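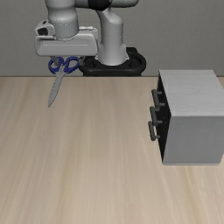

Grip Loss and Unsafe Tip Orientation in a Simulated Tool-Stowing Task

Final project report, Plovetti Robotics Teaching Lab
21 March 2024

1. Summary

The project set out to have a simulated robot arm pick up a small tool, carry it across a table and place it in a drawer. The work was done entirely in simulation. The controller reached a usable success rate with blocks and markers, but failed often with scissors. This report covers the scissors failures only. Two faults were found. The first was a slow rotation of the scissors in the grip during the carry. The second was a safety check that read the wrong value and therefore never stopped the arm. The second fault is the more serious one, as it would have carried over unchanged to the real arm in the lab.

2. Setup

The workspace is a wooden table with a gray wall behind it and a three-handle drawer cabinet on the right. The arm is mounted behind the rear edge of the table and works over it with a two-finger gripper. The scissors are carried closed, handles up and point down. Point down was chosen in the first design review because the handles give the fingers more to hold than the blades do.

The physics engine is the one supplied with the Wundska course package, with default contact settings except where stated. The grasp planner is Grulent, unmodified. The state machine that sequences the task was written for this project and has 13 states, of which four are recovery states.

3. What went wrong

The task was run 196 times with scissors as the tool. Starting positions were randomized over the open part of the table. The drawer was opened by a scripted motion before each run, so drawer opening is not part of the results.

In the failed runs the pattern was nearly always the same. The grasp was reported as good. The lift was clean. During the sideways move toward the cabinet the scissors began to turn about the line between the two finger pads, and the point swung outward. By the time the arm was over the drawer, the blades were no longer vertical. The arm then lowered them onto the rim of the drawer, the contact force rose, and the scissors either dropped or were pushed up through the fingers.

The rotation was not visible in the gripper data. Finger width stayed constant to within the noise of the reading, and this is the only value the Grulent planner uses to decide whether an object is still held. A tool that turns in place without getting thinner or thicker between the pads looks like a perfect grasp.

4. Why the stop did not trigger

The lab's rules require a tip check for any sharp tool, including in simulation. The check is meant to halt the arm if the tip leaves a cone around the vertical axis. It was present in our code from the start and was logged as active in every run. It never triggered.

The cause was found late, after most of the runs had been done. The check took its tip direction from the hand frame and added a fixed offset recorded at the moment of the grasp. It did not use the pose of the scissors. As long as the hand stayed level, the check passed, whatever the scissors were doing. In a test where the scissors were deleted from the simulation in the middle of the carry, the check continued to pass.

The tests written for the check did not catch this. All of them tilted the hand. None of them moved the tool relative to the hand.

5. Contact model

Some of the rotation comes from the simulator. The handles are modeled as convex pieces, and where a finger pad meets the curved outside of a loop there is often only a single contact point. A single point resists sliding but does almost nothing against twisting. Real pads are soft and would touch over an area.

We raised the contact solver limit to 3000 iterations to see whether the rotation was a numerical effect. It became smoother but did not go away. Adding torsional friction to the pads reduced it a good deal -- enough that many runs which had failed would pass. We did not adopt this as the fix, as we had no measured value for the real pads and would have been tuning the number until the task worked.

6. Changes made

6.1 The tip check now reads the tool pose directly. In simulation this is the true pose. On hardware it would have to come from the wrist camera, and a missing or old pose must count as a failed check.

6.2 The carry speed is limited while a tool marked as sharp is held. The limit applies to angular acceleration of the hand as well as to linear speed. Our first version limited only linear speed, and the scissors still turned at the start and end of the move.

6.3 A pause was added above the drawer. The arm holds, compares the tool pose with the pose at grasp, and returns to the table if they differ by more than the set angle.

6.4 Three tests were added to the suite. One turns the tool in the hand, one removes it, and one freezes the pose reading.

With these changes the arm halted correctly in every repeat of the recorded failures. The number of completed stows did not improve much. Runs that used to end on the drawer rim now end in a stop instead.

7. Open points

The grasp itself is still weak. A grasp across the pivot, with the blades held flat, might resist rotation better, but it puts a finger pad near the cutting edges and was ruled out at the October review. The group disagreed on this and the question was left open.

The Petkov gripper pads in the lab have not been measured for torsional friction. Until that is done the carry should not be tried with real scissors. A blunt dummy of similar weight is the next step.

The logs for the first batch do not contain the tool pose, only the hand pose, so the angle at which each early failure began cannot be recovered.

Comments (4)

gradlab_b
Same bug in our peg task last year. Held-object pose was cached at grasp and never refreshed. Is the test from 6.4 that freezes the pose reading posted anywhere?

tmk
Section 5: did you try splitting the loops into more convex pieces before touching the solver? You may get two or three contacts per pad that way.

report author
@tmk Yes, on the left loop only. It helped when the pad landed on a seam between pieces and did nothing otherwise. @gradlab_b it is in the tests folder of the course repo, under tip_check.

oldservo
Point down over an open drawer is fine until somebody reaches in to move something. I would want the slower carry speed on the way back to the table too, and 6.3 does not say.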